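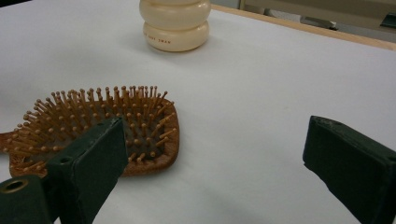 Rondard Opens Its Recipe Archive to Home Cooks

Collection of 166 family recipes goes online in September, with a printed edition to follow

Rondard, the publisher of regional and family cookbooks, will put its archive of home recipes online in September. The collection holds 166 recipes, most of them sent in by readers over the years and never printed. All of them will be free to read, with no account needed.

The archive was edited by food writer Lina Atallah, who joined Rondard to sort through the letters, index cards and typed sheets the company had kept in storage. Each recipe was cooked at least twice in the Rondard test kitchen before it was approved. Where a card gave no amounts, or called for "a cup" without saying which cup, the kitchen worked out a weight and a volume and printed both.

"A lot of these were written for a daughter or a neighbor who already knew how the dish should look," said Atallah. "The card would say to cook the onions until they were ready. We had to decide what ready meant, and then write it down so a person who has never eaten the dish can make it."

The recipes are grouped by the main ingredient. Chicken and lentils are the largest sections. There are 29 recipes for bread and flatbread, including a griddle bread made with yogurt, and 16 for pickles and preserves. Desserts are mostly plain cakes, rice puddings and stewed fruit.

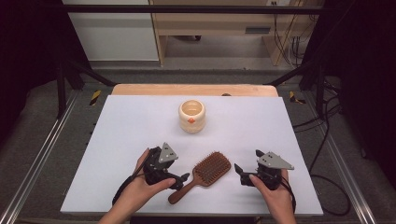
Every page lists the cooking time, the number of servings and the pan size. Substitutions are given only where the kitchen tried them. A creamed chicken dish with dried fenugreek leaves, for example, has notes on using fresh spinach when the leaves are hard to find, and a warning that the sauce will be milder and a little thinner. Family notes were kept wherever the sender agreed, including two sets of directions for the same walnut cake from sisters who could not settle on an oven temperature.

The website was built by Ziltel. Recipes can be searched by ingredient, and a print view fits most of them on one page. Readers may also switch between US and metric measures.

A printed edition, The Rondard Home Recipe Book, will follow in a first run of 1,000 copies. It will be spiral bound so that it stays open on the counter. Bitar, which distributes Rondard's other titles, will supply bookstores and kitchen shops. Advance orders open on the Rondard website the same day the archive does.

Rondard is also accepting new recipes. Cooks may send one dish each, typed or handwritten, with their name and a line or two on where the recipe came from. Recipes copied from books, magazines or other websites will not be considered. The test kitchen reads submissions every Monday and replies by mail or email whether or not a recipe is chosen.

"We have plenty of chicken," Atallah said. "I would like to see more vegetables, and more things people make on a weeknight when there isn't much in the house."

About Rondard

Rondard publishes cookbooks and kitchen guides for home cooks. Its list covers regional cooking, baking and preserving.

Press copies and interview requests: Rondard press office, through the contact form on the company website.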